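Skilura Workbench – Set-Up Guide
Section 4: Getting the grasp planner to see what you see 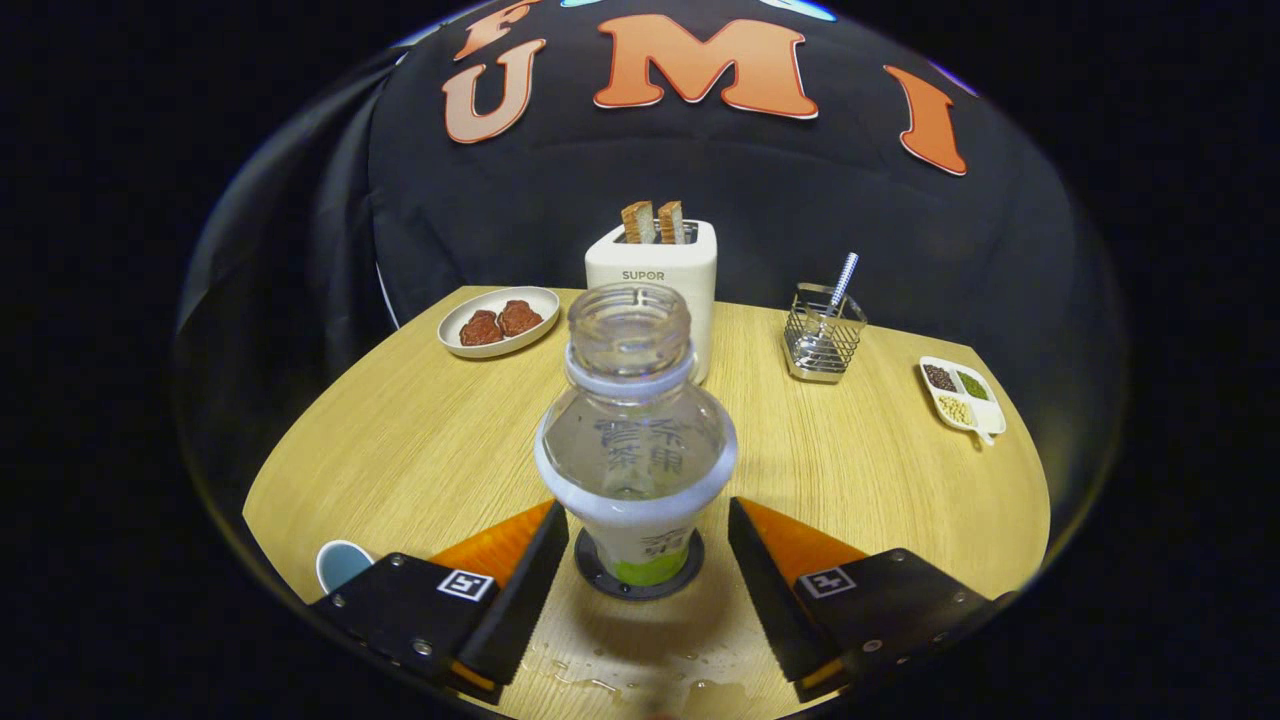 Wrist view at the pre-grasp pose, fingers open, bottle between them.

Hi, Parveen Mirani here. I wrote the perception half of Skilura, so this section is a bit longer than the others (sorry, I like this part). By now you should have the software installed and the wrist camera streaming, as covered in Section 3. What's left is teaching the planner where your fingers are, what it may pick up, and when to give up and ask you.

Set aside an afternoon for your first run. Once you've done it a couple of times it goes much faster.

4.1 Before you start

You'll need the calibration file from Section 3, a table with the objects you really plan to work with, and the Pemitz viewer open on a second screen. I always calibrate with a full, messy table. A bare one gives you lovely numbers that fall apart as soon as you put a toaster behind the thing you want to grab!

Note: If you're upgrading from a build older than 3587, delete the old finger profile first. The format changed and the importer won't warn you. That one's my fault, and it's on the list.

4.2 Finger markers

1. Open the gripper all the way and click Find Fingers in the viewer.
2. Check that both square markers, one per finger, get a green outline. If one flickers, wipe it and turn your lights down a little before you touch any settings.
3. Type in the printed size of your markers. Measure the black square itself and leave the white border out of it.
4. Click Sweep. The fingers close and open 12 times while the software matches marker distance to finger gap.
5. Look at the error plot. You want a flat band close to zero. A slope nearly always means the marker size in step 3 is wrong.
6. Save the profile under a name you'll recognize in May. I have a folder full of files called "test_new" and I don't recommend it.

Caution: Keep your hands away from the fingers during the sweep. The stop button in the viewer does work, but it goes over the network and takes a moment. The red button on the controller is the one to reach for.

4.3 Picking a target

1. Drive to your pre-grasp pose, with the object in the gap and the fingers still open.
2. Click once on the object in the live view. Skilura draws a mask over it.
3. Drag the mask brush over anything it missed, and hold Shift to erase.
4. Press Lock Target.

Clear plastic is the hard case, and you'll run into it sooner or later. Take the bottle in the view at the top of this section. The body is see-through, the printing on it shows up mirrored, and the toaster sits right behind the neck, so the mask loves to leak backward and swallow a chunk of white toaster. Click on the white label section or the green band at the base instead, and let the mask grow upward from there. After that, turn on Transparent Body under Target Options, which tells the planner to trust the outline and ignore depth inside it.

Note: Water on the table throws off depth too. Small puddles shine, and the planner may read them as holes or as tiny objects. You can wipe them up, or paint them with the Ignore brush – I do a lot of painting because I want the model to cope with real tables.

4.4 Keep-out zones

Everything you don't mask is treated as an obstacle, but the default padding is stingy. I give extra room to anything thin that sticks up, like the metal stick leaning out of the wire-mesh holder. Thin things come and go in the depth image from one moment to the next, and the planner will happily send a finger through one that's blinked out.

1. Open Zones and choose Auto.
2. Select the thin or shiny items and raise their padding.
3. Click Dry Run and watch the ghost fingers in the viewer.
4. If the path looks odd, nudge the approach angle and run it again.

4.5 First real grasp

Leave the speed on Slow. Set Close Timeout to 900 milliseconds and Retries to 2. Then press Go and keep a hand near the red button. If the planner stops with "low confidence", open the log and look for the last line starting with MASK, because that's where the trouble usually is. Send the log to the Savolainen support list if you get stuck, and please attach the finger profile too!

Section 5 covers recording your runs and replaying them in the Testby simulator.

Last edited Mar 2, 2022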